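Inicio Cuaderno Equipo Buscar

30 de agosto de 2025
Pascal Kettler

Sigo con la cocina simulada de Druseo. La pregunta es la misma que en noviembre: si un brazo puede recoger una cocina sin que alguien esté detrás corrigiéndolo. De momento, no.

Tanda de hoy: 120 episodios con objetos planos, con la política entrenada sobre 2.000 demostraciones. 52 agarres buenos. Con piezas altas estábamos en 85 sobre la misma cantidad, así que el problema sigue siendo la altura del borde. La pinza baja bien hasta la pieza y falla al cerrar. A veces la empuja, a veces cierra por encima.

Olaniyan propone inclinar un poco las piezas al colocarlas — me parece hacer trampa, en una casa las cosas están como están — pero sirve para separar el fallo de percepción del de contacto. Lo dejo puesto en la mitad de los episodios.

Pendiente: revisar la fricción del suelo y de la alfombrilla, creo que comparten valor. Pedir a Statell el modelo nuevo de los dedos.
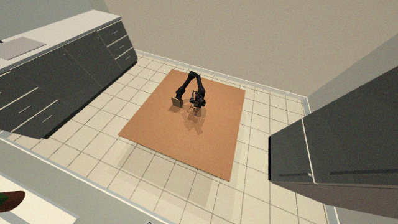 Brazo sobre la alfombrilla, pinza hacia abajo y panel inclinado. Vista alta.

Las sombras me despistan al revisar desde esta cámara. Para la próxima tanda, añadir una vista lateral a ras de suelo y guardar la fuerza en los dedos. Abrir cajones queda para después, no tiene sentido empezar con los tiradores todavía.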